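Home Docs Cells Parts Log Contact

# Storkidgate two-arm sorting cell

Setup and care notes, last revised 20/06/2021

This is the README for our tabletop cell, and we're very fond of it! Two black arms face each other across a wooden top and sort small household bits into open plastic baskets. The same notes cover the Skumico bench, apart from the cable lengths.

## Before a run

- Check the bolts on both arm mounting plates. The left one works loose first.
- Wipe the gripper pads and let them dry.
- Home the left arm, then the right, with 2 seconds between them. Homing both together trips the supply.
- Run `awasthi check --arms 2`. It wants 12 passes before it goes green — if it stops early, reseat the wrist connector and try again.
- Put the baskets within reach of both arms.

## Every 60 hours

Feel along each cable bundle from shoulder to wrist with the power off. Anything stiff or shiny gets changed. Swap the pads if the edges have rounded over; a fresh pair picks up thin things beautifully, and it's a joy to watch after a week of fumbling.

Binano firmware needs a full power cycle after pad changes. Wait 20 seconds before switching back on.

## Known faults

Right gripper slow to close: usually the cable pulling at the elbow. Give it more slack and re-tie.

Left arm drifts after homing: redo the zero marks. A proper fix is planned for July — can't wait.

## The cell at work 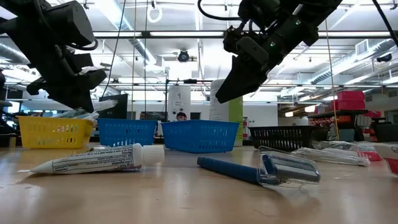
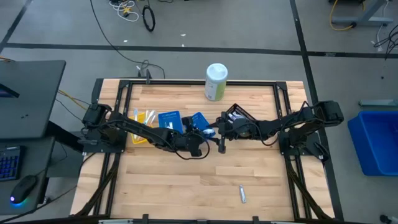
Both arms over the wooden top, with baskets and small items.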